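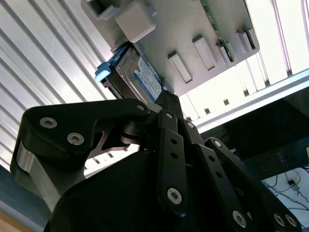 Black gripper under a light grey panel, with silver screws along the arms.

The Dekeo Submission Journal

If you've been writing for any length of time, you probably have a story out there somewhere that you've half forgotten sending. I certainly did, and the Dekeo began life as my own grubby exercise book, ruled up by hand one January when I couldn't remember which magazine had my best piece and which had already said no (twice, as I later found!).

It's a plain, friendly sort of notebook for writers who send their work out. There are 153 numbered pages, with a double spread for each piece — title, word count and drafts on the left, and on the right a table for where it went, when, and what came back. I've left a generous column for editors' comments, as a kind word in a rejection is well worth keeping and rereading on a grey afternoon.

At the back you'll find 8 perforated sheets for cover letters, and a pocket for contracts and the odd cheque stub.

Cover colours: Dindau (a soft olive) or Rees (dark blue)
Binding: sewn, lies flat on the desk
Paper: Cornedetti cream, happy with fountain pens
Ribbons: 2
Item no. 1290

The Rees cover was reprinted in October 2023 with a slightly stiffer board, so if you're matching an older one on your shelf the spines will differ a little. Personalised covers take an extra fortnight. Please check the spelling of your name before you order, pen names included — we print exactly what you type.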